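How to Label Your Home Breaker Panel in One Afternoon
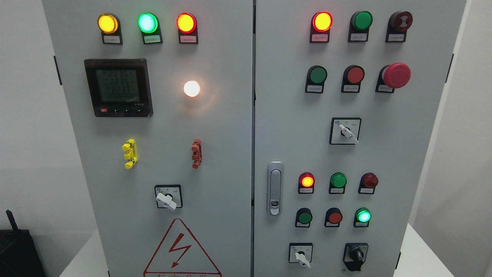 4 min read

My first breaker panel had a paper chart inside the door with three words written on it, and one of them was "misc." I lived with that for way too long. Then the kitchen went dark on a Thursday in December with a full oven going, and I stood in the basement flipping switches until the fridge came back. So I finally made a proper chart, and I've since done the same for my sister and two neighbors (they paid me in soup, which I recommend!).

What you need

A pencil, a notepad, a plug-in lamp or a radio, a flashlight, and some labels. I use the Plikwood matte ones since they take pen without smearing. A helper makes the job go a lot faster. My helper is usually my friend Rizal Majimbun, who stands upstairs and yells.

Before you start, shut down computers the normal way and warn anybody who is on a call. If someone in the house depends on medical equipment, stop and make a plan for that first. You'll only be touching the breaker handles — leave the metal cover screwed on the whole time.

Step 1: Draw the house

Sketch each floor on its own page. It can be ugly. Mark every outlet, every light and anything wired in, like the dishwasher or the bathroom fan. Don't skip the garage or the outside outlets, I always do and then I have to go back out in my slippers.

Step 2: Number the breakers

Most panels have numbers stamped next to the handles, odd on the left and even on the right. Use those if you've got them. My panel has 16 and my sister's is a mess of add-ons, so we wrote our own on little dots.

Step 3: Turn one off and go looking

Switch off a single breaker. Walk around with the lamp and try both halves of every outlet, because sometimes the top and bottom are on different circuits. Write the breaker number on your sketch next to everything that went dead, then switch it back on and do the next one.

If you're alone, plug in the radio and turn it up loud. When the music stops, you've found your circuit without climbing the stairs.

Breaker 7 at my place seemed to do nothing at all. I left it as a question mark for a week and then noticed the doorbell was dead.

Step 4: Write the real chart

Copy everything onto a clean sheet and be specific. "Back bedroom outlets and hall light" is good. "Kid's room" is bad, kids move out. Tape it inside the door and keep a photo of it on your phone.

If a breaker feels hot, buzzes, or won't stay on, leave it off and call an electrician.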